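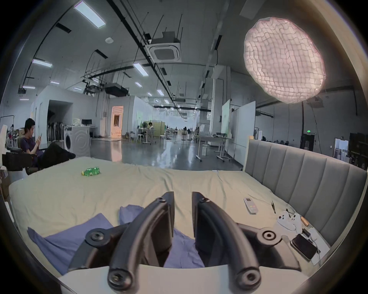
The bedroom corner on the open floor at Skesta.

Search this site Enter keyword Go

Visitors to the Skesta building often ask why a bed stands on a concrete floor within a few steps of a washing machine. Shufen Mao, who oversees the furnished areas for Rullik, regards the arrangement as entirely practical.

"People put everything on a bed," she said. "The remote control goes there, the phone goes there with its cable, and by evening a game controller has joined them. We wished to have a room that looked lived in."

The bed, with its grey upholstered headboard, shares the floor with a rack of garments, a white desk and a computer monitor. Ms Mao confirmed that the sheet is not smoothed during the day. "A wrinkled sheet is normal," she said. "We tidy at the close — the small things first, then the bedding."

Her colleague Aldo Villa is responsible for furniture and storage. He stated that the company holds more than 200 household articles, most of them kept in labelled boxes, and that 40 are exchanged each May.

Asked about the polished floor, Mr Villa acknowledged that carpet had been considered. "It was declined on grounds of cleaning," he said. "The ceiling lights do reflect in it, and some colleagues find that cold. I have grown used to it."

Both expect a second bedroom to be furnished once the storage shelves have been moved.

Shares 2 Comments 0

Contact Rullik | Copyright Rullik | Back to top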